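# Learning the street by hand: a talk with Hamidreza Nikzad

Saturday, October 9, 2021

When I asked Hamidreza Nikzad what his profession is, he thought for a moment and said "driver". On paper he is an engineer at Pridard, a small company which develops a delivery robot called Brindholm. But since July he has spent most of his working days with a gamepad in his hands and a screen in front of him, driving this robot along the residential streets of Juria. The robot must learn from him. Every movement of his thumbs is saved together with the picture the robot saw at that moment, and later a program is trained to repeat what he did.

"People imagine that we write rules for it," he said. "If there is a wall, do this, if there is a car, do that. We wrote such rules for two years and they were never enough. Now I only show. I drive how I would like it to drive, and I try to be a good example." 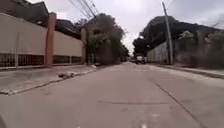 *Concrete road with a raised pavement and a long wall on the left, a utility pole on the right.*

I was surprised to hear that straight roads give him more trouble than the corners. On a corner, he explained, the driver is awake. He brakes a little, he turns, and the program gets a clear lesson. On a straight road the driver does almost nothing for a long time, and the program learns to do almost nothing too.

"In the first weeks I kept the stick forward and I was thinking about my lunch," Nikzad told me. "Then we trained with this data, and the robot was perfect as long as it stood in the middle of its line. But when it drifted half a metre to the kerb, it did not know how to come back. I had never shown it. I was too tidy."

His colleague Darren Dunmore found the remedy. He asked Nikzad to drive badly on purpose, with the recording switched off, until the robot was too close to the kerb or pointing at a wall. Then the recording is switched on and Nikzad brings it back calmly. Only the correction is kept. They have now 300 of these corrections, and Dunmore says that they changed the behaviour more than all the long drives before them.

"It is a strange feeling to make mistakes for a salary," said Nikzad. "And you must be honest in it. If I know that I will correct in one second, my hands prepare already. So sometimes Darren takes the second gamepad and makes the mistake for me, and I don't know to which side."
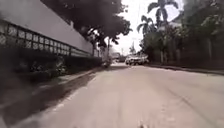 *Looking along the street, with palms on the right and pale vehicles parked in the distance.*

The camera sits low, and this was the hardest thing for him in the beginning. An adult sees over a parked car, and he sees the far side of a kerb. From the height of the robot a crack in the surface looks like a step and a real step may look like a crack. During the first month Nikzad walked behind the robot and looked at it directly. The driving was nice, but the results were poor. The program was asked to imitate decisions which he had made with his own eyes, from information that it did not have.

Now he drives only from the screen. A second person walks beside the robot with a stop button and doesn't give any advice. "This is our strictest rule," he said. "If my colleague sees a dog and says 'dog', the drive is thrown away, even if I drove very well."

One session lasts 15 minutes. After this time, he says, his attention becomes flat and one can see it in the data — the steering comes late and in small nervous pieces. Between the sessions he drinks tea and writes notes in a paper notebook, where each drive gets a mark from one to three. A drive with a one is deleted the same evening. He showed me some pages, and there were many ones.

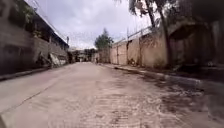 Can two people with different driving styles teach the same robot?

They can, but their drives should be labelled by driver, otherwise the program may learn an average of the two styles that neither person would choose.

At Pridard they have met this problem in practice. Dunmore passes an obstacle early and in a wide curve. Nikzad stays in his line for longer and goes around it closely. Each manner is safe. When the recordings were mixed, the robot went towards the obstacle, hesitated between the two ways and stopped in front of it. They lost most of August with this, and at the end they simply agreed on the wide curve and Nikzad recorded his part again, 160 drives.

"I was a bit offended," he admitted. "I like my way. But when I watched the robot with his way, I must say it looked more polite. A person coming from the other side understands sooner where it wants to go."

Cars are another chapter. With a meeting car, Nikzad always slows down first and only then moves to the side, also when there is plenty of room.

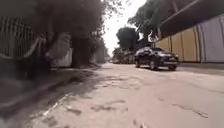

He does this in the same order every time, and he says the order is more important than the speed. In the early recordings he sometimes slowed and sometimes not, depending on his mood or on how the driver looked to him. The program could not find any reason in it. "It doesn't know my mood," he said. "If I do two different things in the same situation, for the robot this is noise."

I asked also about the delay of the connection. The picture needs a moment to reach him and his command needs a moment to return, and on bad days he notices it in his wrists before he sees it on the screen. On such days they don't record. They tried to shift the data afterwards, so that command and picture fit together again, but the delay was not constant and the result was not better than the raw material.

His former teacher, Professor Rezaei, once told him that a demonstration should be boring to watch. He repeated this sentence to me with some pleasure, then put his notebook in his jacket and went to look if the battery was charged. There were four more sessions planned before dark, all of them corrections towards the left kerb.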